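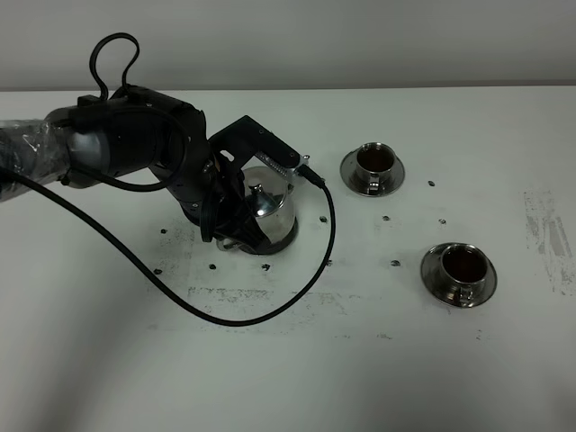 The Ollex, Tondora: Review

We stayed six nights in August. The Ollex has 93 rooms on Pace Street, in a brick building put up as a bank, and the teller windows still line the lobby.

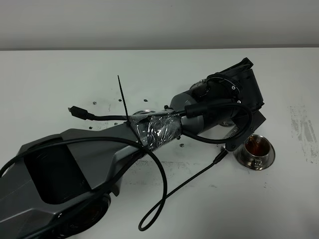 Ours was room 384, small and quiet, with a firm bed. The elevator is slow. 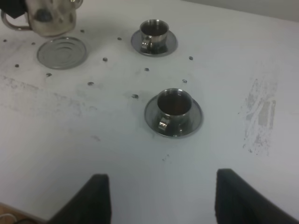

Steel cup and saucer on a white tabletop

Breakfast costs extra and ends too early. We paid $101 a night, less than the Clallel wanted.

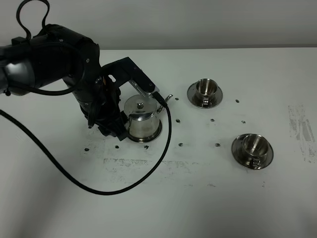
The front desk held our bags after checkout at no charge. Four stars.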